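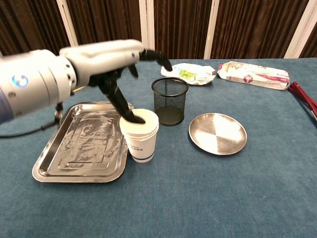 Mohit Rana wrote back that my numbers for stale crackers were useless without a humidity reading, and he has a point. The October post gave days to softness and left out the room. I have since put a Bralteo hygrometer in the pantry and started over.

Setup: plain saltines, opened sleeve, three closures. One sleeve folded and clipped, one in a zip bag with the air pressed out, one in a screw-top jar. The jar holds 505 ml. Each sample is weighed at 7 a.m. on a scale that reads to 0.01 g.

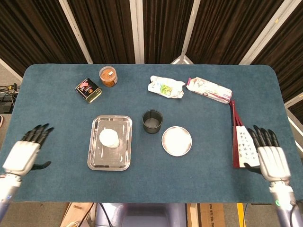

Vol. 2, No. 4

A dry cracker takes up water until it matches the air around it. The clip slows this down very little, as the folded end leaks along both seams. The zip bag does better until you start opening it every day. Each opening swaps most of the headspace, and a half-empty bag has more of it to swap.

Keisha Mercado asked about reviving soft ones. Spread them in a single layer at 200 F until the weight stops dropping, then cool fully before closing the jar. Warm crackers in a sealed jar will undo the work.

Weights for the jar go up next. The clip series is finished.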